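How Is Fabric Made?
Elmont Museum of Everyday Things: Pages for Young Readers

Almost everything you wear began as a fibre. A fibre is a very thin strand, often finer than a hair. Some fibres come from plants, such as cotton and flax. Some come from animals, such as sheep and silkworms. Others, such as nylon and polyester, are made in factories.

From fibre to yarn
A single fibre is weak and breaks easily. When many fibres are pulled out straight and twisted together, they grip one another and become yarn. This is called spinning. You can try it at home with a ball of cotton wool. Pull a little away from the ball and roll it between your fingers as you pull.

Weaving
Woven fabric is made from two sets of yarn. The warp runs the length of the cloth and is held tight on a loom. The weft travels across it, over and under. Jeans, tea towels and most bedsheets are woven. The museum's oldest loom, from the Pullstead mill, holds 3,066 warp threads. Each one had to be put in place by hand before work could start.

Knitting
Knitted fabric is made of loops. Each new loop is pulled through the one before it, and the rows hold each other together. If you tug a knitted sleeve, the loops change shape and the fabric stretches. When you let go, they move back. Socks, jumpers and many T-shirts are knitted.
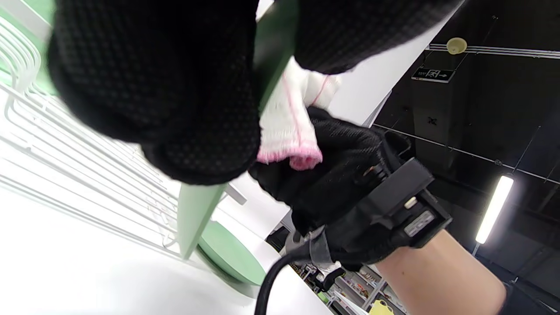 Knitting can be done by hand with two needles or by machine. The small sock machine in our Etim Gallery has 68 needles, set in a ring, and each needle makes its own column of loops.

Adding colour
Fabric may be dyed at any stage. Colour can be added to the loose fibre, to the yarn or to the finished cloth. Long ago, dyes came from roots, leaves, bark and even insects. Most dyes used today are made in factories.

Words to know
Fibre: a very thin strand
Loom: a frame or machine used for weaving
Warp: yarns that run along the cloth
Weft: yarns that run across the cloth

Text by Indrek Stankevičius, Learning Programs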